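Gekar season book for American football fans: a review after one full season

I live in a place where American football is on at night or not at all, and I follow one college team from far away. For me it is difficult to keep the season in the head. I fall asleep in the third quarter, I see the rest next morning, and by November I do not remember who fumbled against whom. So when a friend in our supporters' group bought the Gekar season book, I bought one also. I used it for a whole season, twelve regular games and a bowl, and then again in March for the spring practice notes.

The book is a thick paper notebook with a hard cover and 196 pages. Every game gets a group of pages with the same layout. First comes a page to fill in before kick-off, with the opponent, the venue, the injuries and what you expect. After this come the drive charts, where you draw each possession as a line over a small field. Then there is a page for the quarters and a page called "Afterwards", with nothing on it except lines.

The drive charts are the reason to buy it. I had tried before to write drives in an ordinary notebook, and it was always a mess after the first punt. In this one the field is printed with a mark for every ten yards, and the possessions go down the page one below the other. When the game is over you see at once if your team was starting every time from its own 15. In the second game of our season the defence got all the blame on the forums, but my chart showed that the opponent had started four drives on our side of midfield. I would not have noticed this only from watching.

The quarter page is also good. There is space for points, first downs, penalties and turnovers, quarter by quarter, and at the back of the book there is a table where you carry these numbers over. My team was strong before half-time and poor after it, the whole year. I had the feeling already, but it is different when you see it in your own handwriting. We scored 41 points in one game and 31 of them came before the break.

Now the things I like less. The paper is thin. With a normal ballpoint it is fine, but with a gel pen the ink is visible on the other side, and you cannot use a marker at all. The rows for possessions are also too few. There are 13 for each team, and in a fast game with many short drives this is not enough. It happened to me 2 times, and I had to continue in the margin with very small letters. Overtime has no place of its own, which I find strange in a book made for the college game.

The roster pages are in the middle of the book and I do not understand why. You need them all the time, so they should be first or last. I put a paper clip there, and after some weeks it had made a mark on the pages around it.

I should also say something about the app. Gekar offers a free one, where you photograph the finished chart and it makes a digital copy. I tried it for three games. It read my numbers correctly most of the time, but it mixed up 1 and 7, because I write the seven with a line across. After that I stopped. The book does not need the app.

I have compared it with the Negri score pad, which costs less and is spiral bound. The Negri lies flat on the table, and this is a real advantage when you have the computer in front of you. But it has only one page per game, and no drive charts. For somebody who wants the final score and a few words it is sufficient.

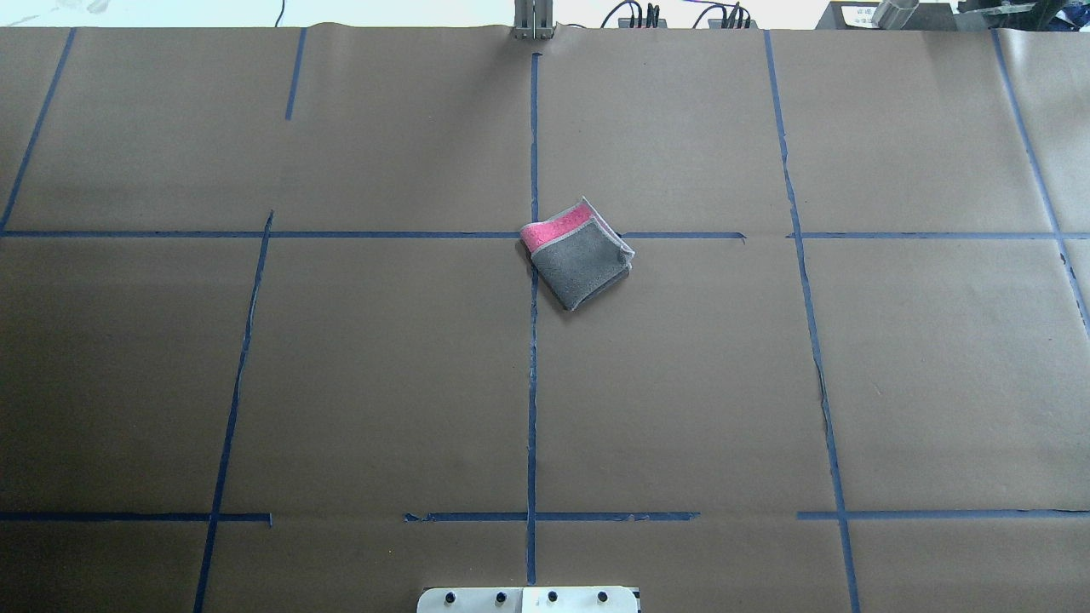 Marlene Vasconcelos wrote to me after the first version of this review that I am too kind about the binding. Her copy opened at the spine already in October, between the fifth and the sixth game, and she had to glue it. She also thinks that the "Afterwards" page should be two pages, since a bad loss needs more space than a win. About the binding I can only say that mine is still whole, but I leave the book at home and she takes hers to the pub. With the two pages I agree.

She asked too whether it works for the professional game. It does, but you will run out of pages before the play-offs, so you must buy a second book or leave out some games.

I give it four of five. I have ordered the new edition for this season, and the possession rows are still 13.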